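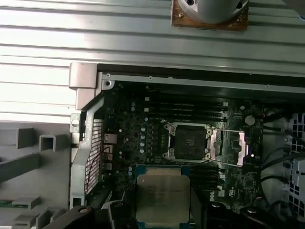 2. Method

Task is CPU install into a desktop board, chassis lying flat, heatsink off, load plate open before each trial. Two-finger gripper, wrist camera. Group is Vesela Vidmar, Rostam Jafarzadeh and me (Parisa Mazandarani). Supervisor Marama Gilchrist.

Research question: does a wrist camera alone give enough to line the chip up over the socket, or do you need force sensing for the last bit as well?

Two conditions. A = vision only. B = vision plus a short spiral search once the wrist feels contact. Same policy underneath (we called it Flilard, Vesela's idea), trained on 100 teleop demos, all from Rostam and me. Chips were scrap ones, so bent pins on the board side were the main worry. Speed capped at 10 mm/s near the board.

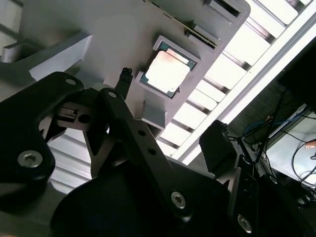 Grey fixture was printed in the Quezada lab. Square recess with a rim so the chip starts at a known spot, otherwise we'd be measuring grasping and not placement. Rim was a bit tight on the first print, sanded it down, fine after that. Should of done that before collecting demos, the early ones have a jerky lift in them and we left them in.

A trial counts as a success if the chip sits flat in the socket with no help. Nasrin Mohammadi scored them from the video without knowing which condition it was.

3. Results

Condition A: 62 per cent. Condition B was better but we only got part way through before the wrist cable went on Monday, so no fair number for it yet. Raw log is in the appendix.

Failures in A mostly rotation, chip arrives over the socket a few degrees off. Glare off metal parts is our best guess, the colour of bare metal in the wrist view changes a lot with arm angle.
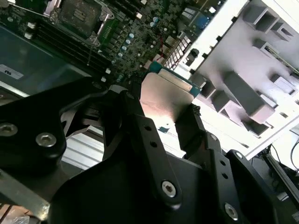 Tried dimming the lights for 4 trials. Too few to say anything. Also the fingers block a good chunk of the view at some angles, so a second camera off to the side is probaly worth more than more demos.

4. Still to do

Finish B. Redo the hand-eye calibration, last one was in September. Retrain without the jerky demos and see if rotation error drops. Marama wants error bars on everything, will add once B is done.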